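Section 4: Setting up your Masero flatbed loom bench scale

4.1 Before the first weighing 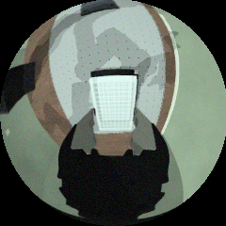
Give yourself an unhurried half hour for this part. The Masero is a lovely thing to use once it's level, and most of the odd readings people write to us about go away as soon as the feet are set properly! You'll need the spirit level from the accessory bag, the 1,000 g check weight and a dry, lint-free cloth.

1. Put the scale on a firm, flat bench, away from radiators, open windows and anything that hums or shakes (a spinning wheel on the same table counts).

2. Turn all four feet fully clockwise, then back one full turn each.

3. Lay the spirit level across the weighing plate from left to right and adjust the two front feet until the bubble sits in the middle. Now do the same from front to back with the rear feet.

4. Press down lightly on each corner in turn. If one rocks, lower that foot a little at a time until it stops, and check the level again.

Note: if you move the scale, even along the same bench, repeat steps 3 and 4.

4.2 Switching on and zeroing

1. Plug in the Arngate mains adaptor supplied. Hold the power key until the display lights.

2. Leave the scale on for 20 minutes with nothing on the plate.

3. Press ZERO. The display should settle at 0 g and stay there.

CAUTION: Never lift the scale by its weighing plate. The plate rests on four small pins and will come away in your hands.

4.3 Calibrating

1. Hold CAL until the display flashes, then let go.

2. Place the check weight in the centre of the plate and keep your hands off the bench.

3. Wait for the beep, take the weight off and press ZERO again.

4. Put the weight back. You want to see 1,000 g. If you get something like 976, the scale isn't level or was still warming up, so go back to 4.1 and try once more.

If error code 164 comes up, the plate isn't sitting on all its pins. Lift it straight up, wipe the pins with the cloth and lower it gently.

4.4 Weighing your first yarn

Now the fun bit! Put an empty bowl on the plate, press TARE and drop in a skein. Fluffy yarns can spill over the side and touch the bench, which makes them read light, so tuck in any loose ends. Cones from the Radwan range have a heavy core: tare a bare one first and write its weight inside the lid of your yarn box.

Spare feet and adaptors are available from our Zomulcombe workshop.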